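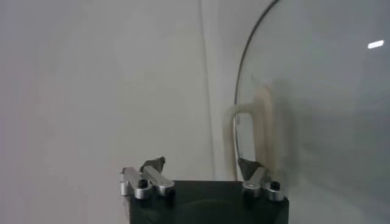 Threads > Food > Weeknight buns

Okay, bun thread, since Ebise Lemma keeps asking how I do mine. I'm on my second electric steamer and I have opinions!

1/ Water first. I pour in 642 ml, same every time (yes, I weigh it, leave me alone).

2/ Dough balls are 50 grams each. I went bigger one Saturday and they puffed up right into each other, total mess.

3/ Space them out on the tray. Two in the basket is luxury, they get all the steam they want. And put the lid down flat somewhere close, you'll want it back on fast. Same goes for a plate, mine sits right next to the pot.

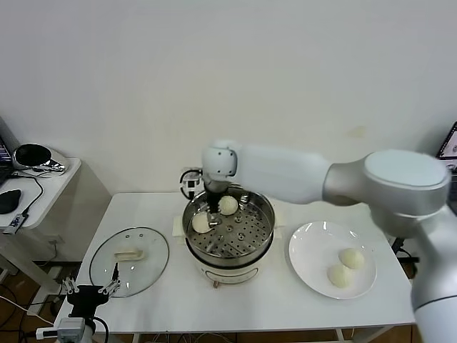
4/ WHEN TO LIFT THE LID
Wait a few minutes after you switch off. Onni Juntunen yanks it straight away and then complains about wrinkly buns, every time.

5/ Dipping sauce is soy, black vinegar and way too much chili oil. Fillings next week, I'm thinking pork and chive!

Last updated: December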